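**Wanted: someone to fold things, part time, Cuddale**

Posted 11/26/20

We fold cloths. There are other words for what Plusley does, and Kusum Bansal used several of them on the sign out front, but if you took the job you would go home in the evening and tell people you folded cloths, so let's start there.

Plusley is the linen side of Arriaga, the kitchen supply shop on the corner that Nicanor Arriaga has been threatening to retire from for as long as I've worked here. We take in dish towels, napkins, dust cloths and the occasional tablecloth from restaurants and guesthouses in town. They get washed out back. They come to the folding room clean, dry and in no order whatsoever. Then a person (you) turns them into stacks.

The last person was Leopoldo Carrillo, who is leaving us to learn upholstery. He says it's the same thing with more staples.

## The work

You'd be working 20 hours a week, mornings, with a start time that Kusum calls eight and everyone else calls ten after. On a normal morning you will:

- tip out a bin and pull the cloths apart (they cling)
- check each one for holes, stains, scorch marks and gum
- fold it the way that customer wants it folded
- stack, band, label and shelve

The third one is where people come unstuck. Every customer has a fold. The guesthouse up the hill wants thirds, then half, with the hem hidden. The bakery wants quarters. Wevon, the lunch place, wants its napkins in a long rectangle and has sent back bundles for being, in their words, "squarish." There's a binder with all the folds in it. Aisling Hanrahan drew the diagrams, and they're good diagrams, although she did them over one winter and you can see her getting tired of it near the back.

Checked and grid cloths are the easy ones, and we'll start you on those. You have lines to follow. If the lines on the top layer run parallel to the lines underneath, you're fine. If they don't, everybody can tell from across the room, including the customer. Solid colors are harder than they look and people are always surprised by this. A plain cloth gives you no help at all finding square, and half of them aren't square anyway after a year of hot washes. Go by the corners, then fix it by eye.

We don't fold in the air. You may have folded in the air your whole life, chin on the towel, arms out, and your towels may be lovely. Here it's flat on the table, bring one edge over to the other, smooth from the middle out. Roscoe Lindqvist will show you. He'll show you more than once, whether or not you need it.

## What we're looking for

You don't need experience. You don't need your own anything. You do need to be able to stand for a good part of the morning, lift a full bin with somebody on the other end of it, and read a label in Kusum's handwriting, which we'll test at the interview.

You should be able to tell colors apart in ordinary light, or be willing to ask. We have a customer with red cloths and a customer with slightly different red cloths, and feelings have been hurt.

It helps to be a little fussy. Very fussy is a problem, and we've had it. There's a point at which a dish towel is folded, and a person has to be able to recognize that point and reach for the next one. We aim for 100 pieces an hour once you're settled in. In your first week it will be more like 30, and you'll feel bad about it, and you shouldn't.

If you talk, wonderful. If you'd like not to talk, also fine, but tell Roscoe, as he won't pick it up on his own.

## The table

People ask about the table at interviews more than they ask about the pay, so I may as well cover it.

It's wood, butcher-block style, light with a stripe to the grain, and we're vain about it. No drinks on it. No scissors left open on it. Pens live in your pocket.
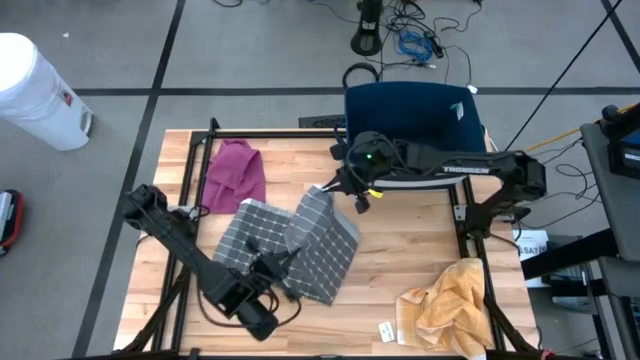 The other rule is that you finish the one in the middle before you go for the next. Cloths waiting their turn go out to the corners, in a heap if you like, we're not proud about heaps. What we don't want is two half-folded things on top of each other, because that's how a guesthouse ends up with a dust cloth in its breakfast linen. It happened once. Leopoldo would like it known that he was on vacation.

Anything hanging over the side gets pulled back up or moved before you walk past it. Aprons have ties and ties catch on things. We lost a whole stack of napkins that way in the spring, all the way to the floor, and they had to go back through the wash with everyone standing around not saying whose apron it was.

## Pay and so on

The pay is $23 an hour. You get a paid break, with tea, and the good cookies if Nicanor has been in. You get a discount at Arriaga next door, which you'll use mostly on dish towels. I can't explain it, but it has happened to all of us.

Masks on indoors, windows open, one person per side of the table. Bring a sweater. The windows being open in November is about as pleasant as you're imagining.

There's a two-week trial, paid the same as everything else. At the end of it we ask you if you want to stay, and you're allowed to say no. One man said no after a morning. He was very polite and he left his last stack perfectly straight.

## How to apply

Write a few lines to Kusum Bansal, care of the Arriaga counter, or drop them in the box by the side door. No résumé necessary. Tell us when you're free, how soon you could start, and what you do with a fitted sheet. (We don't take fitted sheets. We just want to know who we're dealing with.)

If we like your lines, we'll ask you to come in for an hour, meet Roscoe, and fold a short bin. You'll be paid for the hour. Wear shoes you can stand in and leave the bracelets at home, they snag on the terry.

We'd like to have somebody in place before Leopoldo goes, so he can pass on what he knows about the bakery. The side door sticks, so give it a shove.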